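Section 4: Setting Up the Rack and Loading Your Plates

If you've made it through Section 3, your Forkix rack is out of its sleeve and you've peeled off whatever film was left on the wires. Good. This is the part I like best, because it's where the thing starts being useful. I've set up a lot of these, first for the Horkska rental kitchens and then in my own place, and I've made every mistake in the notes below at least once.

You'll need the rack, the utensil cup, a dry dish towel, and a few plates you don't mind practicing with. Please don't start with your grandmother's china!

4.1 Picking the spot

1. Clear the back of your table or counter. All the way back, if you can. A rack that lives in the middle gets bumped, and then you're forever sliding it out of your way to chop an onion.

2. Wipe the wood down and dry it. I mean really dry it, with the towel, and then give it 5 minutes before you set anything on top.

3. Set the rack down and press on each corner in turn. If it rocks, slide it a few inches one way or the other. Wood tabletops are almost never perfectly flat, and the rack will usually find a place where it sits still.

4. Put the utensil cup next to the end with the uprights. You can put it on the other end if you're left-handed or just stubborn (I tried that for a month and went back).

Note: The small version of the rack, the Laur, has the same uprights but a shorter base. Everything in this section applies to it, you'll just run out of room sooner.

Caution: Bare or oiled butcher block will mark if wet dishes sit on it. A rack like this one drips straight through. Slide a tray or a folded towel under it whenever the dishes are coming right out of the sink. For dry plates you can skip the tray.

4.2 Loading the plates

5. Start with your biggest plates and work toward the smallest. The big ones go at the back, so you can see what you've got without pulling everything out.

6. Set the next plate flat on the open table before you load it. I know, it's an extra move. But I like having one clear place to pick up from, and it saves you from reaching over a stack with one elbow in the utensil cup.

7. Pick it up by the rim. Rim only, no thumbs in the middle, or you'll be polishing off fingerprints later.

8. Tip it up on its way to the rack so it's close to standing by the time you get there. If you try to turn it once it's over the wires, it'll catch.

9. Lower it between two uprights until it rests on the base. Don't let go yet! Give it a tiny wiggle. If it leans against the upright and stays there, you're done with that one.

I do mine with the orange and purple plates in first and the blue one last.
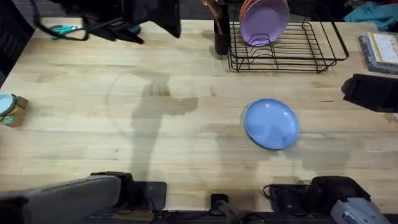
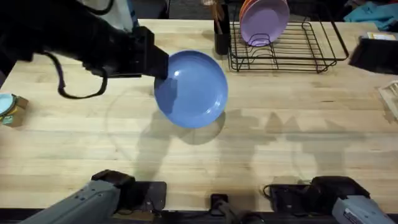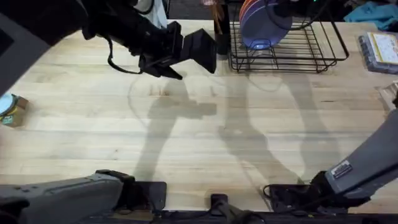 10. Carry on until every plate has its own slot. One plate per slot is the rule. Two thin ones will squeeze into the same slot if you push, and then they'll stick together like wet playing cards and you'll chip one getting them apart.

11. Leave an empty slot between plates if they're still damp. Air has to get in there somehow. Once they're dry you can close the gaps up again.

12. Face them all the same way. This is partly looks, I'll admit, but plates facing each other tend to clink rims when you pull one out.

Note: Bowls are a different animal. A shallow pasta bowl will stand up fine if you give it two slots. A deep cereal bowl won't, and it'll roll right over onto its neighbor – turn those upside down on the open part of the base instead.

Caution: Load from the back forward and unload from the front. Pulling a plate out from behind another one is how I broke the first two I ever owned in that size.

4.3 Filling the utensil cup

13. Wooden spoons and spatulas go in handle down if they're drying and handle up if they're dry and you'd like to keep the business end out of the dust. My own cup is a jumble, so do as I say here.

14. Keep the heavy things low. A steel ladle in a tall cup will pull it over if everything else in there is light, so put a few other tools around it for balance.

15. Knives stay out. Scissors too, if you ask me. I've reached into a cup of spoons without looking far too many times to trust myself with blades in it.

16. Tip the cup out over the sink every couple of days. Water collects at the bottom and you won't notice until it smells.

4.4 Checking for balance

17. With everything loaded, nudge the table with your hip. Go on. The plates can rattle a bit, but none of them should shift out of their slots.

18. If one does shift, take it out, turn it a quarter turn and try again. Handmade plates especially can have a high side and a low side, and they'll sit happily one way and not the other.

19. If the whole rack slides, it needs feet. The little rubber caps are in the paper envelope with the warranty card. Push them on with a drop of dish soap, wait for it to dry, and they won't budge.

Note: If your envelope was empty, any rubber cap that fits snugly on the wire will do. I buy mine at Gilmont in bags of 56, which sounds like a ridiculous amount until the cat gets hold of a few.

4.5 Getting marks off the wood

You'll get some sooner or later. Rings, drips, a pale patch where somebody parked something wet overnight. Most of mine come up with very little work.

20. Rub the mark with a soft dry cloth first, in the direction of the grain. You'd be surprised how often that does it.

21. Still there? Use fine sandpaper, 800 grit or finer, and go lightly with the grain. Three or four passes, then feel it with your fingers. Stop as soon as it's smooth.

22. Wipe off the dust with a barely damp cloth and let the wood dry all the way.

23. Rub in a thin coat of food-safe oil and leave it overnight. Do the whole top while you're at it, otherwise you'll trade your pale spot for a dark one.

Caution: Don't sand a tabletop that has a varnish or hard clear coat. You'll go through the finish and make a much bigger mess than the ring you started with. If you're not sure which kind you have, put a drop of water on it somewhere out of sight. On an oiled top that's due for a fresh coat, the drop will slowly soak in. On varnish it'll just sit there.

Note: Dark specks that don't come up with sanding are probably knots. Leave them be, they're part of the wood.

4.6 If something isn't right

Plates lean too far forward: you've got them in slots that are too wide for them. Move them over, or load a bigger plate in front to hold them up.

Plates scrape when you lift them out: lift straight up until the rim clears the wires, and only then tilt.

An upright is bent: you can bend it back by hand, slowly, once. Don't make a habit of it. For replacement racks, look at the parts list on page 76.

Section 5 covers the hanging rail and the hooks, so keep the two long screws somewhere you'll find them.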